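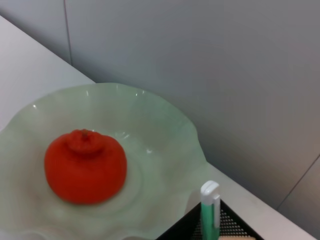 구레크 살림 소식 · 여름 문턱에서 보내는 편지

안녕하세요, 살림 꼭지를 맡고 있는 한네 티카넨입니다. 지난 호에 유리그릇 씻는 법을 적어 보냈더니 답장이 어찌나 많이 왔는지, 저녁마다 차 한 잔 끓여 놓고 읽느라 한동안 참 즐거웠어요. 그중에서도 "그래서 그 그릇을 어디에 두고 쓰느냐"는 질문이 제일 많아서, 이번에는 과일 그릇 이야기를 조금 길게 해 보려고 합니다.

저는 과일 그릇만큼은 넓고 얕은 것을 좋아해요. 깊은 그릇은 처음 담을 때는 푸짐해 보여도 밑에 깔린 과일을 자꾸 잊어버리게 되더라고요. (작년에 바닥에서 물러진 자두를 발견하고 얼마나 속상했는지 몰라요!) 얕은 그릇은 한눈에 다 보이니 오며 가며 하나씩 집어 먹게 되고, 남은 것도 금방 눈에 들어옵니다. 테두리가 꽃잎처럼 물결치는 그릇이라면 더할 나위 없지요. 우윳빛이 살짝 도는 연한 민트색 유리는 하얀 조리대 위에 올려 두면 그 자체로 시원해 보여서, 요즘 같은 때에 꺼내 놓기 딱 좋습니다.

그리고 저는 그릇을 꽉 채우지 않아요. 꼭지 쪽이 볼록 솟은 주홍빛 귤 하나만 덩그러니 놓아도 부엌이 환해지거든요. 한라봉을 닮은 그 동글납작한 모양이 저는 어쩐지 정겨워서, 먹기 전에 하루쯤은 그냥 두고 보고 싶어집니다. 안넬리 세펠레 씨는 "한 개만 두면 서로 먹으라고 미루다가 결국 아무도 안 먹는다"고 하시던데, 그것도 맞는 말씀이라 한참 웃었습니다.

관리하는 법도 몇 가지 적어 둘게요. 물결 모양 유리는 굽이진 안쪽에 물때가 끼기 쉬우니, 부드러운 스펀지에 세제를 조금만 묻혀 결을 따라 둥글게 닦아 주세요. 물은 40도를 넘지 않게 미지근한 정도가 좋고, 차가운 그릇에 갑자기 뜨거운 물을 붓는 일은 피하시고요. 헹군 뒤에는 보풀이 없는 마른 행주로 테두리부터 닦으면 물 자국이 덜 남습니다. 감귤류는 씻어서 물기가 남은 채로 담아 두면 금세 무르니까, 먹기 직전에 씻는 편이 낫더라고요.

소식 하나 더 전합니다. 7월에 하칼라 회관에서 그릇 나눔 자리를 엽니다. 집에서 잠자고 있는 접시나 볼을 가져오셔서 마음에 드는 것과 바꿔 가시면 되고, 이가 나가거나 금이 간 것만 빼 주세요. 자리는 60명까지 준비하고, 찻값으로 2000원씩만 걷습니다. 요나스 레세넨 씨가 차를 내려 주시고, 디네시 파키르 씨는 귤껍질 설탕절임을 한 병 가져오신다고 하니 저는 벌써부터 기다려져요. 신청은 이 편지에 답장으로 성함과 가져오실 그릇을 적어 보내 주시면 됩니다.

다음 호에서는 빌레 케스키넨 씨가 찬장 선반 종이 고르는 이야기를 들려주실 거예요. 더위에 과일 잘 챙겨 드시고, 그릇 이야기도 언제든 보내 주세요.

한네 드림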